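### 4.2 Was die Simulation über die Wahrnehmung aussagt -- und was nicht

Die im vorigen Abschnitt berichtete Erkennungsquote der Statusanzeigen stammt ausschließlich aus gerenderten Szenen. Wir halten es für geboten, diesen Wert getrennt von der Greifplanung zu diskutieren, denn beide Module werden in der Literatur gern zu einer einzigen Erfolgszahl zusammengezogen. Eine solche Zahl verdeckt, welches der Module den Fehler verursacht hat.

Der Wahrnehmungsteil von Letstead arbeitet in zwei Stufen. Zunächst wird die Schrankfront segmentiert und auf eine Ebene entzerrt, danach sucht ein kleiner Klassifikator innerhalb jeder Einheit nach einer Anzeige. Trainiert wurde auf 3.300 Bildern, getestet auf 1.012 weiteren, die mit demselben Renderer, aber mit anderen Zufallswerten für Blickwinkel, Beleuchtung und Rauschstärke erzeugt wurden. Ob man das eine unabhängige Testmenge nennen darf, ist zweifelhaft. Die Geometrie der Einheiten, die Materialien und das Rauschmodell sind in beiden Mengen dieselben. Ein Netz, das die Eigenheiten des Renderers gelernt hat, würde hier ebenso gut abschneiden wie eines, das Anzeigen erkennt.

Von den Fehlern auf der Testmenge haben wir 49 von Hand durchgesehen. Die Mehrzahl entfällt auf steile Blickwinkel von oben, bei denen die unteren Einheiten perspektivisch zusammenrücken und die Entzerrung benachbarte Anzeigen derselben Einheit zuschlägt. Das Tiefenmodul liefert in diesen Fällen plausible Werte; der Fehler entsteht erst bei der Zuordnung. Eine höhere Eingangsauflösung half weniger als erwartet. Mit der Bakasstead-Konfiguration, die den oberen Abschluss des Schranks als Bezugskante benötigt, war bei angeschnittenen Ansichten überhaupt keine stabile Entzerrung zu erreichen. Wir führen sie deshalb in der Tabelle nur der Vollständigkeit halber.

Abbildung 3 gibt eine Ansicht dieser schwierigen Art wieder.

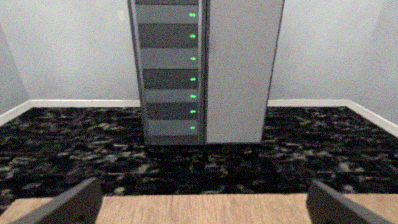
**Abbildung 3:** Gerenderte Ansicht eines Serverschranks von schräg oben, im Vordergrund die beiden Greiferfinger. Die Abstände zwischen den grünen Anzeigen werden nach unten hin enger; das obere Ende des Schranks liegt außerhalb des Bildes.

Kiyoshi Tsuchiya wandte nach Lektüre einer Vorfassung ein, das Zuordnungsproblem sei hausgemacht: Wer den Bauplan des Schranks ohnehin in der Simulation hinterlegt habe, könne ihn dem Planer auch als Vorwissen mitgeben und müsse die Einheiten nicht aus Pixeln rekonstruieren. Der Einwand trifft die Simulation. Für die Übertragung auf den Versuchsraum in Bromville überzeugt er uns nur halb, denn dort weichen Bestückung und Plan voneinander ab, und ein falsches Vorwissen würde die Zuordnung mit hoher Konfidenz verfälschen.

Wir haben den Vorschlag dennoch in vereinfachter Form geprüft. Gibt man dem Modul lediglich die Anzahl der Einheiten vor, sinkt der Anteil der Doppelzuordnungen um etwa 4 Prozentpunkte. Die Streuung zwischen den Trainingsläufen liegt in derselben Größenordnung -- einen Effekt möchten wir daraus nicht ableiten. Versuche mit vollständigem Bauplan stehen aus, ebenso der Vergleich mit dem Verfahren aus Ichikawa, dessen Rauschmodell sich von unserem unterscheidet.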